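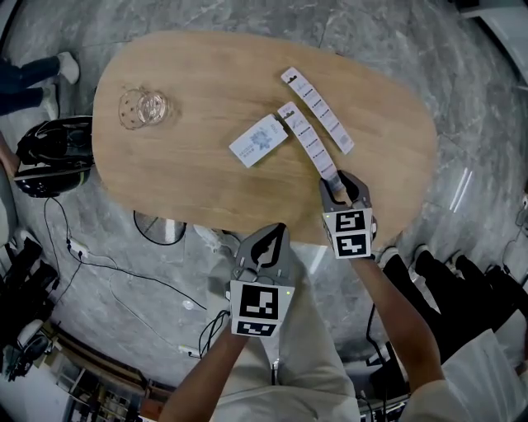 *Page last changed: Sunday, 21:40*

## 3. Packing table

The packing step covers one small carton and two long printed paper strips. We worked on a light wood table with a rounded top. Dario Dal Bello set the limit for the step: no item may leave the tabletop between sorting and closing.

Strip stock was ordered from Derka in packs of 500. The Trurnel sheet lists 1,344 strips used in the first run and 2,598 in the second. 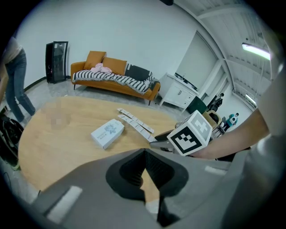 Strip order is the main source of error in our log. Two strips with similar print are easy to swap once they are stacked. We therefore lay them side by side, roughly parallel, to the right of the white box with the pale blue floral print, and check each against the list before folding. The Hauksdóttir method folds from the far end. We have not tested it on the Irarden cartons.

Open item: fold length for the second strip.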